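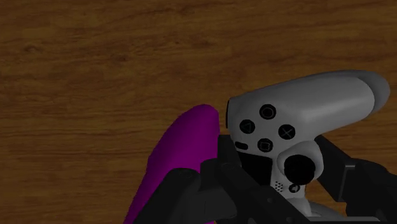
Figure 2. Game controller on a wooden tabletop (rendered).

3.2 Participants and procedure

Participants were recruited through notices posted in two public libraries and on the Skillar message board. Of the 123 people who replied, 32 met the inclusion criteria: aged 18 or over, no current wrist or hand complaint, and at least six hours of console play per week. Sessions were held in a quiet office at the Park site and were run by the same experimenter (Lenuța Nedelcu) throughout.

Each participant completed the thumb discomfort scale, rested for 15 minutes, and then played Mekavham, a side-scrolling title chosen for its steady rate of button presses. Play was split into blocks with a short break between them. Discomfort was rated again at the end of every block on a scale from 0 (none) to 10 (worst imaginable). Button presses were logged with the Tromix software, version 6, and exported as plain text.

Seating height was adjusted so that the elbows rested at about a right angle. Participants were free to hold the controller as they did at home – grip style was recorded but not corrected. Changes in grip during a block were noted by hand on the session sheet.

3.3 Data analysis

Ratings were treated as ordinal and compared across blocks with the Friedman test. Where the result was significant, pairs of blocks were compared with the Wilcoxon signed-rank test, using the Holm correction. Press counts were log-transformed before analysis. Missing ratings were left blank and the affected participant was dropped from that comparison only.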